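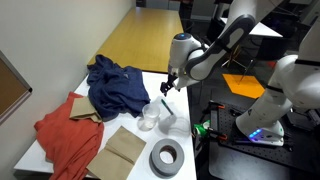 Marineblaues Textil auf weißer Tischfläche

Häufige Fragen zum Nachfärben von Textilien

Allgemeines

Welche Fasern können nachgefärbt werden?

Stikard färbt Baumwolle, Leinen, Viskose, Lyocell und Modal im Reaktivverfahren sowie Wolle und Seide im Säureverfahren. Polyamid wird nach Musterprüfung angenommen. Polyester, Polyacryl und Polypropylen sind vom Nachfärben ausgeschlossen. Mischgewebe werden bearbeitet, sofern der färbbare Anteil überwiegt. Der synthetische Anteil behält dabei seinen Ausgangston, das Ergebnis wirkt meliert und insgesamt heller als die Farbkarte.

Was passiert mit Nähten, Etiketten und Reißverschlüssen?

Konfektionsnähte bestehen überwiegend aus Polyestergarn und nehmen keine Reaktivfarbe auf. Bei einer Auffrischung im gleichen Farbton fällt das kaum auf, bei einem Farbwechsel bleiben die Nähte als Kontrastlinie sichtbar. Metallreißverschlüsse können im Salzbad anlaufen. Knöpfe aus Horn, Leder oder Holz sind vor der Abgabe zu entfernen.

Kann ein Textil heller gefärbt werden?

Nein. Färben trägt Farbstoff auf, der vorhandene Ton bleibt Bestandteil des Ergebnisses. Ein vorheriges Abziehen der Farbe ist nur bei Baumwolle und Leinen möglich und wird gesondert kalkuliert. Marineblaue Ware lässt sich in Marineblau oder Schwarz nachfärben.

Verschwinden Flecken durch das Färben?

Flecken werden in der Regel überdeckt, wenn sie wasserlöslich waren und vollständig ausgewaschen wurden. Fett, Silikon und Deodorantrückstände wirken als Reserve: Die Faser nimmt an diesen Stellen weniger Farbstoff auf, der Fleck tritt nach dem Färben stärker hervor. Chlorflecken auf Baumwolle bleiben bei dunklen Tönen meist als Schatten erkennbar.

Annahme und Vorbereitung

Wie muss die Ware abgegeben werden?

Gewaschen, trocken, ohne Weichspüler und ohne Imprägnierung. Taschen bitte leeren. Teile lose in den Beutel legen, Bügelfalten sind nicht erforderlich. Jedes Teil erhält bei der Annahme ein Nummernband, das während des gesamten Durchlaufs am Stück verbleibt.

Gibt es eine Größenbegrenzung?

Bahnenware wird bis zu einer Breite von 70 cm im kleinen Bottich gefärbt. Breitere Stücke, also Vorhänge, Bettwäsche und Tagesdecken, laufen im Trommelbad. Für Vorhangpaare gilt: Beide Teile immer zusammen abgeben. Eine nachträgliche Farbangleichung an ein bereits gefärbtes Stück wird nicht zugesagt.

Wird vorab eine Probe gefärbt?

Auf Wunsch. Die Probefärbung kostet 15 Euro und wird bei Auftragserteilung nicht verrechnet. Benötigt wird ein Stück Originalstoff, etwa aus der Nahtzugabe oder dem Saum. Ansprechpartnerin für Proben ist Ghazal Rezaei.

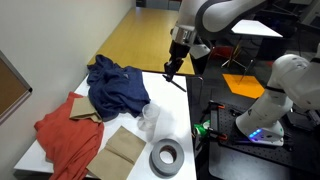
Ablauf und Dauer

Wie lange dauert ein Färbegang?

Vorwäsche, Färbebad, Fixierung, Nachseifen und Trocknung beanspruchen bis zu 44 Stunden. Hinzu kommt die Wartezeit, bis eine Partie im gewünschten Ton zusammengestellt ist. Schwarz und Marineblau werden jeden Donnerstag angesetzt, alle übrigen Töne nach Auftragslage. Im August ist der Färbebetrieb geschlossen, die Annahme bleibt geöffnet.

Läuft das Textil beim Färben ein?

Bei Baumwolle und Leinen ist mit einem Restkrumpf zu rechnen, wenn das Stück zuvor nur kalt gewaschen wurde. Wolle wird mit langsamer Aufheizung und ohne mechanische Bewegung geführt. Ein Verfilzen der Oberfläche lässt sich bei lockerem Strick trotzdem nicht ausschließen.

Warum weicht der Farbton von der Farbkarte ab?

Die Karte ist auf gebleichtem Baumwollköper gefärbt. Andere Fasern, eine andere Gewebedichte und der Ausgangston verschieben das Ergebnis. Frottier und Strick erscheinen durch die Oberflächenstruktur dunkler als glattes Gewebe.

Pflege nach dem Färben

Wie wird beim ersten Mal gewaschen?

Die ersten zwei Wäschen getrennt und kalt, mit Colorwaschmittel ohne optische Aufheller. Dunkle Töne geben dabei noch ungebundenen Farbstoff ab. Im Schatten trocknen, feuchte Teile nicht aufeinanderliegen lassen.

Was gilt bei Reklamationen?

Ungleichmäßige Färbungen werden einmal kostenfrei nachgearbeitet, sofern das Teil nach der Abholung noch nicht gewaschen wurde. Das Nummernband ist vorzulegen. Über die Nacharbeit entscheidet Elżbieta Nowicki nach Sichtprüfung bei Tageslicht. Abweichungen durch Polyesternähte, Fettreserven oder Chlorschäden sind davon ausgenommen.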